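Grostinen Hand Kit: Questions We Keep Getting

We rent out and repair lab arms, and people ask us whether they should buy this kit. We don't sell it. Kamran Kazemi and Marjan Soltani ran ours for a month in the workshop, and the answers below come from their notes.

What do you get in the box?

One multi-fingered hand, a printed wrist bracket, a bag of screws, a cable set and a license key for the Wivesach control software. No arm. The product page shows the hand on an arm in every picture, and we've had two customers assume the arm was included. Read the parts list at the bottom of the page before you order.

Does it fit my arm?

"Universal mount" is the claim. It fit ours after we filed one hole. The bracket is a printed part, and printed parts vary. Ask for the drawing and check it against your own flange. If the seller won't send a drawing, take that as your answer.

Is a printed bracket strong enough?

For light objects, so far yes. We wouldn't hang a full paint can off it. Grostinen calls the bracket "production grade" and we have asked twice what that means. The second reply was a link to the same page that uses the phrase.

How well does it pick things up?

Better than we expected and worse than the video. We logged 672 grasp attempts on everyday objects, and 627 of them ended with the object lifted and held for five seconds. That sounds great until you look at where the other attempts went. Nearly all were tall, narrow things that tip when a finger touches them low and early.
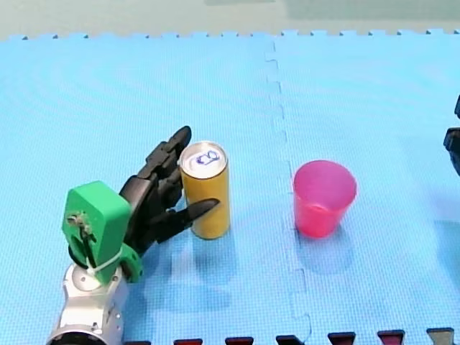
Marjan got better numbers by slowing the approach to 40 percent of the default speed. The default seems to have been picked to look good on camera. If you go with the kit, change that setting on day one and leave it alone until you have your own results.

Can it do two-handed tasks?

The software has a two-arm mode. You need a second license, a second hand and a fair amount of patience. Handing an object from one side to the other is listed as "supported," and it did run, but we had to enter the distance between the arms by hand and redo it every time somebody bumped a base.

Do I need to know how to program?

They say no. I'd say a little. You can record a motion by guiding the arm and play it back with no code at all, as long as the object is in exactly the same spot. The moment you want it to find the object, you're editing a config file. The manual runs 146 pages and the part on cameras is three of them.

What about the Ghasemi add-on for touch sensing?

Skip it for now. Farhad Arabzadeh had it on loan in October and the readings drifted over a morning. There may be a fix by now – ask to see it working for longer than a demo.

Is the Jirnari hand a better buy?

It's simpler, with fewer fingers and fewer things to break. For sorting parts in a tray I'd take it every time. For odd shapes the Grostinen hand has the edge, if you're willing to tune it.

What does the warranty cover?

Motors and electronics, one year. Fingers count as wear parts, so a cracked fingertip is your problem. The bracket isn't mentioned anywhere in the terms. Get that in writing.

Can I try one before I buy?

Yes, at our workshop. Write to Touran Farahani at the front desk and bring your own objects, including the ones you think it will drop. Sessions start at 9:30 a.m. and you can run the hand yourself.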